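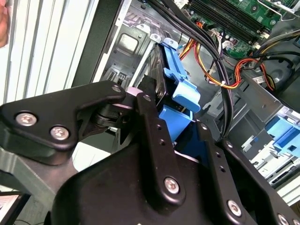
Gripper and hard drive inside an open desktop tower

Jul 17, 2018
Several of you have asked how our Conall is getting along and I keep typing the same answer into the little boxes, so I'm going to put it all in one thread and then go water my tomatoes. Get yourself a cold drink, I do go on!

1/ For the new folks, Conall Gallagher is my sister's youngest, raised right here in Utine, and he left for Navy boot camp in June. He's the boy who mowed half of Winano Road and wouldn't take money from anybody over seventy. (I am not over seventy. I paid.)

2/ First came the phone call, which I'd been warned about but my sister had not, bless her. It's very short. He said he got there safe, he loved us, and he had to hang up. She stood in the kitchen holding the phone a good long while and I made eggs.

3/ Then we waited for the mailing address and oh my, that was the hard part. If you have one leaving soon, please wait for the address they send you before you mail anything. I had 7 letters written and stamped by then with nowhere to send them. They went out all in one morning, and he says he read them in order, one each night, like a book.

4/ A few things I've learned about letters. Write plain. Put the whole address on, every line of it, even the parts that look like alphabet soup. No perfume, no glitter, no stickers of kittens on the outside of the envelope (Aunt Patty, I'm looking at you). He says the quieter the envelope, the better his day goes.

5/ And tell them the boring things! I figured he'd want big news, so I was saving up for big news, and what he wrote back to ask was whether the dog still sleeps in the laundry basket and who won the ball game out at Winano. So now I just tell him what we had for supper. We had pork chops.

6/ His own letters are short and his handwriting has gotten better, which his third grade teacher will not believe. He's tired, his feet hurt, he can fold a shirt smaller than I ever could, and he's made a good friend from Ohio whose mother now writes to my sister. They've never met and they're already swapping casserole recipes.

7/ The church ladies put a stack of blank cards on the counter at Zetholm Bakery for anybody who wanted to sign one, and last I heard there were 128 signed. I cried right there by the cinnamon rolls. We're mailing them a few at a time so the poor boy doesn't get buried.

8/ My sister is counting on graduation and has already changed her mind three times about the dress. We're driving, and my brother-in-law wants to leave at four in the morning, and I have told him we'll see about that. If you've made that trip, I would love to know where you stopped to eat.

9/ When he gets some leave there'll be supper for him in the back room at Mac Mathúna's, and you are all invited, I mean it. Bring a dish if you like. I won't post a date until we have one, so please don't ask my sister, she's got enough on her mind.

10/ To the moms and dads and aunties who've been through this before us, thank you for the messages. I read every one of them out loud to her, even the one from the gentleman who served back when they had to peel the potatoes. We needed that laugh, sir.

11/ Conall, honey, I know you can't see this yet, but you will. We're so proud of you we can hardly stand it. The dog is fine. Your truck is fine too, your father starts it up on weekends and sits in it a while.

12/ Forgot to say, if you want to write to him, message me and I'll ask my sister about passing along the address. I won't be posting it here. All right, tomatoes!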